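4.2 Recording Your First Set of Examples

By now your Dalov arms should be bolted down, powered, and talking to the Teris software. If they aren't, go back to section 4.1 first, and take your time with it. We'll still be here!

Recording is the part most people enjoy, and it does get easier after the first few tries (your early ones may be clumsy, and that's fine, everyone's are).

1. Open Teris and choose New Set. Give it a name you'll still understand in July.
2. Move both arms to the start pose and wait for the green light on the control box.
3. Press the pedal once and guide the hand through the whole task at an easy, steady pace.
4. Press the pedal again to stop. Keep the take or throw it out while it's still fresh in your mind.
5. Repeat until you have 30 good takes, shifting the object a little between them.

Note: Each take can run up to 26 seconds. Longer jobs are best split into 2 sets.

Note: Small fumbles that you recover from are worth keeping. The system learns a good deal from watching a hand put itself right.

Caution: Keep your own hands and sleeves clear of the joints whenever the green light is on. The arms can cross closely over one another, so go slowly when you bring one past the other.

6. Before you train, play back a few takes from the wrist camera. One arm will often pass in front of the other, and you can leave those takes in as long as you can still make out the fingers of the working hand.

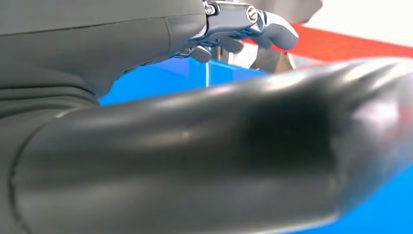
7. When you're happy with the set, choose Save and Close, then carry on to section 4.3 to start training.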